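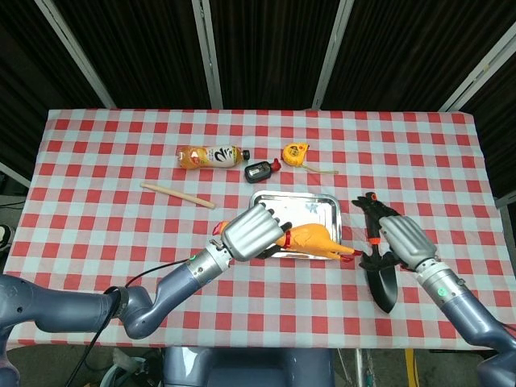 Two hands, one tray, one rubber chicken, and the trowel on the right.

Workshop tips: sharing your bench with a pair of robot arms

I have been running the packing and repair bench at Lisine for longer than I care to say, and for most of that time the cleverest thing on it was a tape measure that locked when you wanted it to. Now we have arms. They came in January, two of them on one body, and since then I've had so many messages from people whose own workplaces are getting something similar that I thought I'd put down what we've learned, in no particular order, with a cup of tea at my elbow. We are a small place. We mend, sort and repack returned household goods and garden bits, so please take all this as one bench talking to another.

Put a cloth down, and make it a checked one

A plain steel or white top is lovely to wipe but small things skate about on it, and you lose your sense of where you put them. We use a red and white checked tablecloth, the sort you'd take on a picnic. A cloth gives a bit of grip and it softens the noise, which matters more than you'd think when you're standing beside it all morning. The squares are handy for people too. Larasati can call across "two squares back from the tray" and whoever is setting up knows just what she means. Pull it tight and clip it underneath on the side where you stand. Wash it at 40 and don't use softener, or you'll be back to skating.

Give everything a home tray

We like a shallow steel tray with a rolled rim, set in the middle where both hands can get at it. Whatever is being worked on goes in or across the tray, and everything else waits outside it. Long things can hang over the ends, no harm done. If your tray is very shiny, let it go a bit dull with use and leave the polish in the cupboard – the glare is tiring for your own eyes under strip lights, never mind anything else.

Lay bottles down before they fall down

This one started as a rule for the arms and has become a rule for all of us. Any bottle waiting its turn goes on its side, cap done up tight, towards the back of the table. Check the cap yourself with your own fingers, and do it every time. Emiliano once trusted a flip-top on a bottle of soy sauce and we had to retire a perfectly good cloth. If a bottle wants to roll, a folded flannel tucked against it does the trick.

Practise with daft objects

Before you hand over anything that can chip, spend a few days on things that can't. Dog toys are marvellous. So are wooden spoons, old chopsticks, sponges and balled-up socks. A rubber chicken is a proper test, being floppy at the neck and awkward at the feet, and you can drop it 1000 times without anyone wincing. I do recommend keeping a box of these under the bench even after you've moved on to real stock. New starters like to begin there as well!

Tools with a coloured collar or handle

A small hand trowel is a good first tool. Ours has a black handle with an orange collar, and I'd buy the same again, as you can see at a glance which end is which when somebody else (or something else) is holding it. If your tools are all one colour, a turn of electrical tape near the top of the handle will do. Hand tools over with the blade down. We tell the apprentices that too.

Hang something dark behind

We put black curtains up behind the table, mostly to stop people wandering through from the loading door with their arms full. It has made the corner calmer. Buy them a little longer than you need and hem them with iron-on tape. They show fluff terribly, so keep a lint roller on a string.

Mind the cables and mind your feet

Have one side of the table that belongs to people and stick to it. Keep the floor below clear when you're working, sweep at the end of each shift, and look where the cables loop before you reach past. Long hair up, lanyards off, sleeves pushed back. And learn where the stop button is with your eyes shut – we had everybody do it, including the office.

What it has changed for us

I was worried about hours, I'll admit, and so was Macarena, who had done the sorting for years and was rather good at it. We sat down with Jasper from the office before the arms were even plugged in and asked for it in writing that no one's shift would be cut on account of them. Do ask for that, and ask early. Macarena now sets up the table and decides what goes on it and in which order, and she has had a small pay rise for it, after some nagging. Her wrists are better. She misses the chatting, because sorting used to be a two-person job and setting up is mostly done alone, so we moved the kettle nearer and changed the tea break to half past ten for the whole bench.

It is slower than people imagine. We allow 90 minutes in the morning for trying new objects and don't book any real work into it. Keep a notebook beside the table, a paper one with a pencil on a string, and write down what gave trouble and what you changed. Ours is on its second volume and it's the first thing Celeste reads when she comes in for the afternoon.

If you've a tip for getting sauce out of checked cotton, do write in.

462 shares | 9 comments

Contact the bench | © Lisine Workshop Notes | Back to top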